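Home | News | Programs | Minutes | Contact
Filed under: Minutes and agendas
Print this page | E-mail this page

Kisum Tool and Supply Library
Minutes of the stock meeting, August 14, 2020

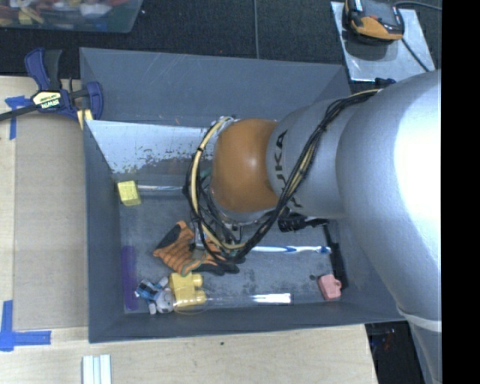

Mixed items in the grey bin, including an orange and black work glove.

1. Minutes of the July meeting were accepted with one spelling correction (Šindelář).

2. Mixed bin. Members agreed the grey bin has become a catch-all. Gloves are to go back to the glove shelf in pairs. Single gloves will be kept for 6 weeks and then thrown out. Clear tubing goes with the plumbing stock. Blocks stay in the bin until a spot is found for them.

3. Bin condition. The floor of the bin is scuffed and the far wall is worn along the bottom. It was felt this does not affect use. No replacement this year.

4. Labels. The quote from Zikia is for 500 labels at 34 cents each. A smaller order of 100 was preferred. Colour to be yellow, the same as the shelf tags. Carried.

5. Nulolach branch. They have asked for any spare work gloves. Deferred until the glove shelf has been sorted.

6. Other business. The key to the side cupboard is still missing. The spare is to be kept at the front desk and signed for.

Next meeting to be set by e-mail.

Back to top | Previous minutes | Next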